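Ekley opens linen room for guest houses and small hotels

New service lends, washes and folds white sheets for places that have no laundry of their own

Ekley, the household linen company, announces today the opening of its linen room in Henare. From September, guest houses, holiday apartments and small hotels in the town and the villages near it can receive clean flat sheets from Ekley and give back the used ones on the same visit. Customers do not buy the sheets. They pay one price for each sheet that is delivered, and the washing, the checking and the folding are included in this price.

The service has the name Altero. It was prepared together with owners of small guest houses, who explained to the company how much of their morning goes to the bed linen. In a house with few rooms it is often the same person who makes the breakfast, says goodbye to the guests and changes the beds. The washing machine is usually a family one, and a large sheet dries slowly in a house when the weather is bad.

"I grew up in a guest house and I have folded sheets since I was a child," says Kidus Shiferaw, the founder of Ekley. "My mother held two corners and I held the other two. When I was at school, she had to do it alone, and it was much slower. A big sheet is not heavy, but it is difficult for one person. I always wanted to make a company which takes this work away from families like mine."

At the start Altero will offer flat sheets in 3 sizes, for single, double and extra wide beds. All of them are white. The company made this choice after many talks with its first customers, who wanted that a sheet from one delivery can lie next to a sheet from another delivery without a difference in color. Fitted sheets are not part of the offer at this moment. Ekley is studying them, but the elastic corners need another way of folding and they take more place on the shelf.

The sheets are light in weight. Ekley tested a heavier cotton during the spring and decided against it. The heavy cloth felt good in the hand, but it needed a longer time in the dryer, and several owners said that it was tiring to lift the mattress and push the thick edge under it.
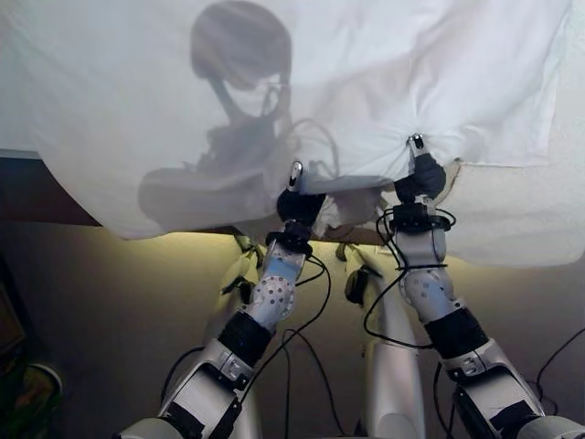 Every sheet is opened to its full width before it is folded. The company considers this the most important step of the whole service. A small hole or a thin place in the cloth is easy to miss when the sheet lies in a pile, and it is much easier to find when there is light behind the fabric. Sheets with a hole are taken out and cut into cleaning cloths, which are given to the customers free of charge. Sheets with a stain go back to the wash one time. If the stain is still there after this, they also become cloths.

After the check the edges are pulled straight, and the sheet is folded in the long direction first. The hem with the wide seam, which belongs at the head of the bed, always stays on the outside. In this way the person who makes the bed can see immediately where to begin and does not need to turn the sheet. The folded sheets are packed by size, and every pack has a paper band with the size printed in large letters.

Before the opening Ekley ran a trial with 61 beds in guest houses of Henare and of the nearby village of Piltik. The trial taught the company some useful things. The first packs were too big for the narrow cupboards which many old houses have on the stairs, so the packs were made smaller. The owners also asked for a separate bag for wet sheets, for example after a guest has spilled a drink, and this bag is now given to each customer at the first delivery.

"We made mistakes with the packing in the beginning, and the owners were patient with us," says Kidus Shiferaw. "One lady showed me her cupboard and took out a ruler. She was right, and we changed the fold."

Deliveries will be made in the morning, between the breakfast and the arrival of new guests. Customers can order up to 2 deliveries in a week in the high season and can change the number of sheets until noon on the day before. There is no yearly contract. A customer who closes the house for the winter can stop the service and start it again in the spring without a fee.

Ekley asks its customers not to use bleach on the sheets and not to dry them in the sun for a whole day if they are washed at home in an emergency. Strong sun makes the cloth weak along the folds. It is also better to shake the used sheets before they go in the bag, so that small objects of the guests are not lost. Items that are found in the linen room are kept and returned with the next delivery.

Owners who wish to see the sheets before they order can visit the linen room in Henare in the afternoon, after making an appointment. A sample pack with 2 double sheets can be borrowed and tried at home on a real bed. Orders for September are open now.

About Ekley

Ekley supplies and cares for bed linen for small places of accommodation. The company was founded by Kidus Shiferaw and has its linen room in Henare. Altero is its first rental service. Questions from the press and requests for a visit are welcome at the linen room and will be answered by the Ekley office.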